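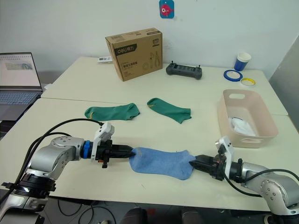
Why do my socks lose their shape after a few months?
Mostly from heat. The elastic in the cuff is a very thin thread, and a hot wash followed by a hot dryer makes it dry and weak. If you lower both temperatures, the same pair will stay tight for much longer.

I have written down what we do at home with socks and other small knitted things. Some of it I learned from my mother, some from ruining good socks. Updated November 21, 2025, with the part about wool.

Before the wash

Turn the socks inside out. The dirt from the foot is inside, and also the little balls of lint form on the side that rubs, so the outside stays nicer. Unroll them fully. A sock which goes into the machine as a ball comes out as a ball, and the middle is still gray.

Shake them over the bathtub or outside the door if you have sand or a garden. Sand stays in the rubber seal of the washing machine and you will find it later on your shirts.

For pairs, I use a mesh bag with a zipper. Mine is from Filo, the medium one, and it takes 16 socks if they are thin and less if they are winter ones. Do not fill it to the top. The water must move between them. When the zipper has a small elastic loop at the end, put the slider under the loop, or it opens during the spin.

Washing

Cold or warm water is enough for daily socks. I go to hot only after somebody in the house had a foot infection, and then I wash cotton socks separately and accept that they will suffer a little.

Use less detergent than the cap tells you. Too much stays in the fabric and makes it stiff, and stiff socks smell sooner. If yours already feel like cardboard, run them one time with no detergent and half a cup of white vinegar in the drum. Never put vinegar together with bleach.

Fabric softener I do not use for socks at all. It covers the fibers with a thin film and they stop to absorb sweat. For sport socks it is the worst thing you can do.

White socks with gray soles

Fill a bucket with warm water, add two spoons of oxygen bleach powder, and leave the socks for 5 hours or overnight. In the morning rub the soles against each other with a little bar soap, then wash as usual. Very old gray does not go away completely. I tried lemon slices in boiling water too, as many people recommend, and the kitchen smelled good but the socks were the same.

Drying

Pull each sock gently lengthwise while it is wet, then let it go. Hang it by the toe. If you hang it by the cuff, the peg presses the elastic and after some weeks you see a wave there which does not leave.

On a radiator they dry fast, but they come off hard. In February, when nothing dries in our apartment, I put the folding rack in the hallway with the bathroom door open and a small fan on the lowest speed. It takes some 7 hours for cotton. Thick ones need the whole night.

In the dryer choose the low setting and take them out when the cuffs are a little damp — the last ten minutes of heat do the most damage.

Wool socks

Wool does not need washing after every day. Hang the socks near an open window for a night and they are fresh again. When they need it, wash by hand in cool water with wool soap. Do not twist. Roll them in a dry towel, press with your knees, and lay them flat. Change from warm to cold water shrinks them quickly, so keep the rinse at the same temperature as the wash.

Small holes

Look at the heel and the big toe against the light when you fold. A thin place is easy to repair and a real hole takes an evening. I sew over the thin place from inside with Amaral darning thread, going up and down in rows that are close but not tight, and I put an old light bulb inside the sock to keep the shape. A wooden mushroom is better if you have one. Do not make a knot under the heel, you will feel it in the shoe.

Folding and keeping

Please do not make the ball where one cuff is turned over the two socks. It holds the pair well, but that one cuff is stretched all week and becomes loose before the other. Lay the socks one on the other, fold in three, and stand them in the drawer like books in a row. Shoe box lids make good dividers — cut them with scissors to the height of the drawer.

Single socks go in a separate bag on the laundry door. I wait 2 months. After this time the cotton ones become dust cloths, very good for window blinds because you can put the hand inside, and the wool ones I fill with rice and lavender for the closet. Tie the end with strong string, rice finds every small opening.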